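Home | Street Equipment | Crossings | Signs | Benches | Contact

We use cookies to remember your region and to count visits. Accept | Settings

Print this page | E-mail this page

Kamel Tactile Push Button for Pedestrian Crossings

The Kamel is a push button unit for signalized crossings. It gives the same information by touch and sound that the walk signal gives by light, and it can be fitted to most existing poles without new foundations.

A raised arrow on the face points in the direction of the crossing. The arrow vibrates when the walk signal is on. A slow locating tone plays the rest of the time so that people who are blind or have low vision can find the pole. Volume adjusts to street noise and can be capped at night, a setting many residents' groups ask for.

The button is wide and needs very little force. It can be pressed with an elbow, a closed hand or a cane handle.

Order numbers
2379 Single unit, gray
3492 Single unit, yellow
1935 Pole bracket and screws

Spoken street names are recorded to order. Send us the wording your city has approved, in up to four languages. Hondell makes the recordings and loads them before shipping. Allow extra time for orders placed in August, when the Stistside plant runs one shift.

The town of Climilness put the Kamel in at its main crossings after a request from its disability advisory board. Othmane Helmy, who managed the work for the town, asked for the arrow to be larger than on our first model. All units now ship with the larger arrow. 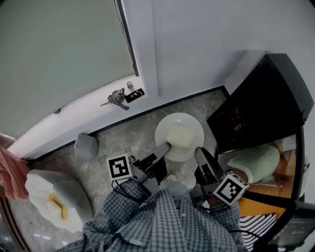 Cities replacing older buttons should check the wiring in the pole first. The Kamel runs on two wires, and a separate control card goes in the signal cabinet. One card handles all the buttons at a standard four-way crossing.

Public agencies can borrow a demonstration unit for 30 days. Write to the Stistside office with the name of your department and a delivery address.

Prices and order numbers valid from 9/26/25.

Print this page | E-mail this page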